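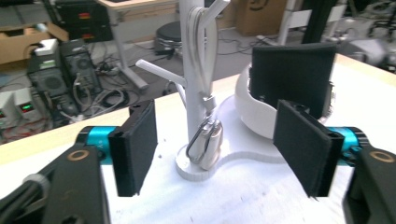

February 2021
By the Ultico bench team

Good practice at the small-items table

Welcome back, and thank you for all the kind notes on our December gallery! This time we wanted to show a little of the everyday work behind our house rules for hand-held grippers. The Dronwood edition of the rules runs to 30 short paragraphs, and most of them began as a scribble made at a table much like these, so it seemed only fair to let the table have its turn.

Paragraph 6 is the one we get asked about most. It says to open the fingers wide before you come anywhere near the object, and to keep them wide until both pads are clear on either side. New people find it slow – we all did – but hooks, loops and cords are very good at catching a pad that arrives half closed, and a stand with arms gives them plenty of places to do it.
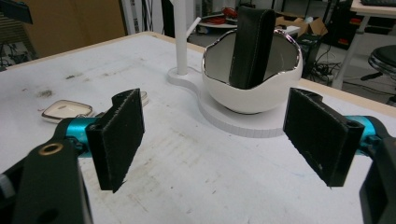 Gallery Notes, No. 264

The fingers are open on both sides of the table, with the silver-rimmed bowl and its black strap farther back. For a glossy, uneven rim like that one we ask for a slow approach and a light close, and for tall things standing in a bowl we ask people to lift straight up before moving sideways.

The pads deserve a word too. Foam collects lint and its lower edges fray with use, so the rules now ask for a look at both pads before each session, and a quick brush if they need it. The Dunbar bench keeps its brush on a string, and we may well copy them.

Comments on the draft are open until the end of the month, and long ones are very welcome.

Recent items
Prernard checklist, second printing
Labeling your cables: a gentle reminder
Dunbar bench: pad care through the winter
December gallery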